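Home Blog About Archive

What I learned reading tuition aid applications

November 30, 2022 — 3 min read

In June I finished my second year as a reader for the Arkel grant, which helps high school seniors from Trolville pay for their first year of college or trade school. I had said yes to one year. Hưng Trương, who ran the reading that first time, asked if I would stay on, and I did.

The grant is small. Each award is 336 dollars, paid straight to the school, and it is meant for the costs that other aid leaves out: lab fees, a parking permit, a set of kitchen knives for the culinary program. We had over 50 applications this year. Two of us read every one, separately, and then compared notes.

Most of the essays were fine. The weak ones were weak in the same way. The student had written something for a bigger scholarship, changed the name at the top, and sent it to us. Our form asks one thing, which is what the money would pay for. A page on leadership doesn't answer that. One girl wrote four sentences about a welding jacket and the bus fare to get to her class, and both of us put her near the top.
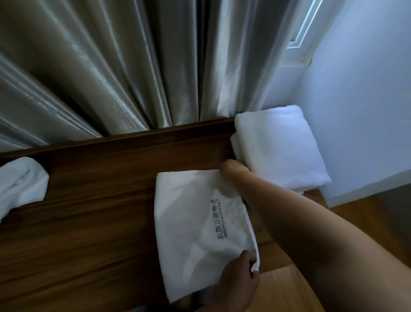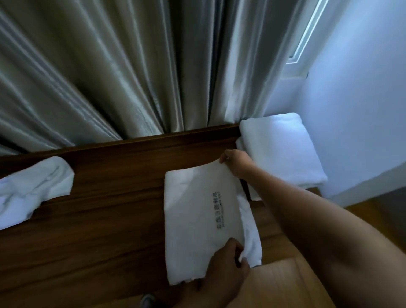

The second problem was letters. We ask for one letter from a teacher or an employer. A lot of students asked a week before the deadline, and I could tell from the letters that the teachers were writing them late at night between stacks of grading. If you are a junior now, ask early in the fall. Give the teacher a copy of what you plan to say, and tell them the date in writing. Then remind them once.

Employers write good letters, by the way. A manager at Runik wrote half a page about a boy who had closed the shop by himself all winter and never once left the till short. It had two spelling mistakes in it and it was the best letter in the pile.

The third thing is the budget sheet. Students leave it blank or they put down one round number. We would like to see the real one. An applicant last year listed a total of 2579 dollars still owed after all his other aid, with each item on its own line, and it took me a minute to see where our check would go. I don't mind if the numbers are ugly. I mind having to guess.

I should say something about parents too. Please don't fill out the form for your kid. We can tell. It is fine to check it over, and it is fine to help find the tax papers, but the essay should sound like a person who is 17.

What I'd change on our side is the form itself. It still has to be printed and mailed, and every year somebody's envelope comes in without enough postage. I have asked for an online version. The answer so far is that Văn, the system the high school uses for transcripts, can't pass files to us, so we would need a separate place to upload them. I don't know enough about it to argue — I only know that the paper costs us applicants.

The new form should be in the counseling office after winter break. The question on it is the same as last year, and the award amount hasn't changed. If you applied before and didn't get it, you can apply again as long as you haven't finished your first year. Few students seem to know that, and the line explaining it is on the back of the second page in small type. I've asked to have it moved to the front.

Contact | All posts © the author | Back to top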